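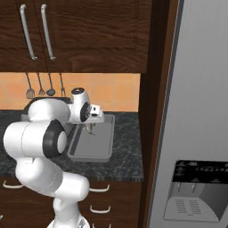
养老公寓合同里的离场费，签约之前能不能谈？

可以谈的通常是计费的基数、起算和截止的时间，费率本身很少松动；签完字再去谈，对方基本没有理由让步。

离场的价钱

销售中心的咖啡不错。我在Văduva的展示厅里坐了一个下午，喝到第二杯的时候，接待我的年轻人已经把游泳池、理疗室、图书角、班车时刻都讲完了，连理发店每周开几天都告诉了我。我问他：如果住户搬走，或者去世，家里人要付多少钱？

他停了一下，说这个问题“后续有专门的同事对接”。

专门的同事那天不在。我留了电话，过了一周多，接到的是一个邀请我参加品酒会的电话。

这就是我对养老公寓的离场费产生兴趣的起点。我父母还没到要搬的时候，我也没有打算替他们买。只是身边的朋友陆续到了要处理父母房子的年纪，饭桌上总有人提起这笔费用，说法各不相同：有人说是管理费，有人说是翻新费，有人说是中介佣金，还有人很肯定地说根本没有，因为宣传册上没写。

宣传册上确实没写。我手里有Văduva的三个版本的宣传册，最厚的那一本用了整整一页介绍园子里的树种，“离开”这个词一次也没有出现。

买的到底是什么

Văduva由Linance开发，日常交给Ivico运营，房子建在河湾边一块旧货场上，楼不高，外墙刷成浅黄色。住户掏一大笔钱，换来一份长期居住权，房子的产权仍在开发方名下。居住权可以“转让”，合同里用的是这个词，可转让的对象要经运营方审核，转让的渠道也只有一个，是Akelex。

Akelex的网站把自己称为独立的转售顾问。它的办公地址和Ivico在同一栋楼的同一层，总机号码只差最后一位。我打电话去问两家公司是什么关系，接线的女士说是“合作伙伴”，再问有没有股权上的联系，她说要请示。我至今没有等到请示的结果。

住户买到的东西和普通人理解的房子差得很远。不能随便租出去，不能随便抵押，墙上打洞要申请，想让外孙住进来一个暑假也要申请。这些限制各有道理，一个以老人为主的社区总要有些规矩，我不想把每一条都说成陷阱。问题在价格。展示厅里的价目表，排版和楼上任何一家房产中介的橱窗没有两样，朝向、面积、楼层，末尾一个总价。看的人自然会拿它去和街对面的普通公寓比，比完觉得便宜。

便宜的那一截，很大一部分挪到了后面。

Theresia Pichler是律师，做了多年的住宅合同，近来接手的养老公寓纠纷越来越多。她在办公室里给我看一份隐去姓名的合同，翻到后半本才找到收费附件。

“大家都从第一页开始读，”她说，“读到第五页就累了。我让客户倒着读，先读附件，再读终止条款，最后才看介绍社区的部分。很多人读完附件就想回家再考虑一下。”

我问她回家考虑的人后来签了没有。她说有签的，也有不签的，她不觉得签了就是错。“有的人很清楚自己付的是什么。他们儿女在国外，卖了大房子手里有现钱，想要省心。我没有资格说他们傻。我只希望他们是看过那一页才签的。”

那一页写了什么

我拿到的Văduva合同样本，是一位住户家属给的。离场时的费用分成几块，散在不同的条款里。

最大的一块叫“延付服务金”，按转让价的10%收取。请留意“转让价”这几个字，它指的是下一位住户付的价钱，和当初自己付了多少没有关系。房价涨了，费用跟着涨；涨的部分归谁，合同另有一条，写得很绕，Pichler看了两遍，说可以有两种读法，而解释权在运营方。

第二块是翻新费，固定3,000欧元，不问房子的状况。住了多年的要付，住了几个月的也要付。墙面刚刷过的要付，地板完好的也要付。合同没有要求运营方出示任何翻新的单据。

第三块最不起眼，也最磨人：每月的社区服务费，在人搬走之后继续收，一直收到新住户签约为止。水疗池没有人去泡了，班车没有人坐了，餐厅的基本套餐没有人吃了，钱照付。房子什么时候能转出去，由谁决定呢？Akelex。它带不带人来看，一周带几次，挂什么价，先推哪一套，住户的家属都插不上手。

而Linance在同一个社区里还有没卖完的新房。

这一点我想多说一句。一家转售机构，手上既有开发方的新房，又有老住户的二手居住权，客人走进门来，它会先带去看哪一套？我问过Văduva的销售，他说“完全看客户的需求”。我相信他是真心这样认为的。可新房卖出去，集团收的是全款；二手的转出去，集团收的是一成；二手的转不出去，集团每月还有服务费进账。这样的安排之下，要靠员工的真心来维持公平，未免太难为他们。

801

Noman Niazi的母亲住过801。

他愿意用真名，唯一的要求是别把他写得太可怜。他在一家物流公司做排班，说话快，记性好，见面那天带了一个蓝色的文件夹，每封来往的信都按时间夹着，边上贴了标签。

他母亲当年是自己看中那里的。“她去吃了一顿午饭，回来就说要搬。我说再看看别家，她说别家的汤不好喝。”Niazi陪她去签约，记得那天房间里有花，桌上有一支很重的签字笔，Ivico的经理很和气，解释了很多事情，讲到收费附件的时候说“这些都是标准条款，所有人都一样”。

所有人都一样，这句话没有错。我后来又听好几家的家属提到过同样的句子。它听上去像是保证，意思却只是别人也得付。

他母亲在那里过得很好，这是Niazi反复强调的。她参加了合唱，又退出了合唱，嫌指挥偏心；她和楼下的一位太太成了朋友，两个人每天傍晚沿着河走到桥头再走回来。夜里摔过一次，护理员来得很快。后来她病重，转去了医院，再后来Niazi开始给Ivico写信。

第一封信是一月写的，通知对方母亲已经去世，房子会尽快清空。回信很得体，表达了哀悼，附了一张清空房间的须知。第二封信问转售的进度，回信说已转交Akelex。第三封问挂牌价，Akelex回信说正在评估。评估用去了将近一个季度，服务费逐月扣着。

挂牌价出来，比Niazi预想的高。他起初还高兴，后来发现高价没有人来看。他写信请求降价，Akelex答复说，为了维护社区整体的价格水平，不建议低于集团的指导价。

“我说那是我妈的房子，我愿意卖便宜一点。他们说，从法律上讲那是居住权。我说好，那是我妈的居住权，我愿意便宜一点。他们说要报批。”

我把这段话写信转给Akelex，请他们回应。回信说，公司不对个案发表评论，所有定价均依照合同和市场状况进行，并祝我一切顺利。

801后来还是转出去了，价格在指导价之下，也在Niazi最初提出的价格之下。结算单寄来的时候，他坐在厨房里看了很久。延付服务金、翻新费、累积的服务费、转售手续费，最后还有一项“档案处理”，金额不大，他打电话去问档案处理是处理什么，对方说是把档案归档。

他付了。要是打官司，律师费先要垫出去，他姐姐又不想再提这件事。

“你要问我后不后悔让她搬进去，我不后悔，”他说，“她喜欢那里。可他们完全可以在那个有花的房间里，把这张单子先给我们看一眼。”

行业的说法

为这些费用辩护的人也有他们的道理，我尽量如实转述。

延付的逻辑是这样的：老人手里的钱大多压在旧房子里，卖掉以后要买新的居住权，还要留一笔养老。如果把泳池、护理站、公共厅的成本全部算进入住价，很多人就进不来。把一部分成本推迟到离场时再收，入门的价格低了，在世的时候手头宽松，最后由遗产来付。Ivico的一份投资者材料里把它称为“与住户人生阶段相匹配的收费结构”。

单听这一段，我觉得说得通。一个没有子女的老人，或者子女不缺钱的老人，完全可能偏好这样的安排。早享受，晚付款，对当事人来说未必是坏事。

可是有两点我始终想不明白。

要是它真的对住户这么好，为什么不放在宣传册的第一页？一种能让老人少付入门价的设计，本该是最好的卖点，销售员应当抢着讲。我去过的几个展示厅，没有一处主动讲过。问到了，就有专门的同事，专门的同事又总是不在。

再有，延付的既然是成本，成本总归有个数。泳池造价多少，折旧多少，分摊到每户是多少，可以算出来。而这笔费用按转让价的比例收，和成本没有挂钩的地方。房价翻上去，泳池并没有变大。我把这个问题也写进了给Ivico的信，回信说比例制“简单透明，便于住户理解”。

简单，我承认。

另外还有一层，业内人士私下会提：这些延付的费用是可以预测的现金流，开发商拿着它去融资，资产报表会很好看。住户的年龄结构，平均居住多久，多久周转一次，都有模型。我没有看过Linance的模型，也不打算猜里面写了什么。我只是觉得，模型另一头的人如果也知道有这么一个模型，签字的时候大概会多问几句。

500欧元的诚意

说回签约之前。

Văduva要求有意向的客人先付500欧元，登记进优先名单。销售员把它叫诚意金，说“随时可退”。我要来了那张登记表。退款要以书面申请，经运营方确认，扣除行政费用之后退还，行政费用的数额表上没有写，确认的期限表上也没有写。

钱不多，它的用处也不在钱上。付过的人会觉得自己已经在里面了。他们会收到生日卡，收到新一期工程进度的照片，收到圣诞市集的邀请。等到合同终于寄来的时候，一家人已经在讨论沙发放在哪面墙边。这时候律师说附件有问题，听的人多半会嫌律师扫兴。

Pichler对此有亲身体会。她有一位客户，付完诚意金、订好搬家公司，把合同拿来请她“看一下就好”。她看了，写了满满一页意见。客户读完说，意见很好，可是搬家公司的定金退不了。

我问她合同应该在什么时候看。她说在付任何一笔钱之前，包括那500欧元。展示厅如果说合同样本只提供给已登记的客户，就请他们写一封信说明理由。她说至今没有人收到过这样的信，样本倒是常常在第二天就寄来了。

哪些可以谈

这一部分我原本不想写，杂志文章一写到建议就容易变成说明书。可是Niazi说，要是当年有人给他这样几段话，他会剪下来贴在冰箱上，所以还是写。

先谈基数。按转让价收费，能不能改成按入住价收？运营方多半不肯，但有的会答应取两者中较低的一个。Pichler经手的合同里出现过这样的写法，措辞很短，一行字，放在附件的备注栏里。

再谈服务费的截止。人搬走之后还收多久，应该有个尽头。哪怕尽头定得晚，也比没有好。有了尽头，转售那一边才有一点动力。要是对方说公司政策不允许，可以问：清空之后不再使用的项目，像餐食和班车，能不能从那时起扣除？这一条拒绝起来比较难看。

转售的渠道最难谈。集团不会轻易放弃，但可以要求写明评估的期限，写明挂牌价由谁定，住户一方能不能主动降价。Niazi最气的就是这个，他说自己想亏钱都要排队。

翻新费可以要求凭单据结算，3,000欧元作为上限。这个要求听起来很小气，有些人不好意思提。我看不出有什么不好意思。对方在一份几十页的合同里连归档都收了钱。

谈成的内容要写进合同，由有权签字的人签。口头的话，邮件里的“原则上没问题”，品酒会上经理拍着肩膀讲的“到时候找我”，离场的时候都找不到人。Niazi母亲签约时的那位经理早已调走，接任的人对有花的房间一无所知。

也有谈不下来的。谈不下来的时候，知道自己要付多少，仍然比不知道好。可以请对方按几种居住年限，各出一张书面的离场试算，把延付服务金、翻新费、空置期的服务费、手续费全部列进去，盖章。我向Văduva提过这个请求，以潜在客户的身份。销售员说系统暂时没有这个功能。

他们的系统能根据我的生日寄来贺卡。

再去一次

交稿之前我又去了一趟河湾。傍晚，散步的人三三两两，走得很慢，桥头的长椅坐满了。餐厅的窗开着，里面在试琴。我跟一位正在喂鸭子的先生攀谈，问他住得怎么样，他说很好，冬天暖和，邻居不吵，就是鱼做得太咸。

我问他知不知道离场的时候要付多少钱。

他把袋子里最后一点碎面包抖进水里，说那是孩子们的事。过了一会儿又问我：“要付很多吗？”

我说要看合同的附件。他说合同在女儿那里，女儿住得远，下次来的时候他问问。

展示厅的灯还亮着，门口新立了一块牌子，写着二期开放登记。我进去拿了一份最新的宣传册，比上一版又多了几页，增加的是新会所的效果图和一篇讲睡眠的文章。接待台后面换了一位女士，我还是问了那个问题。她很客气，请我留下电话，说会有专门的同事联系我。

我把号码又写了一遍。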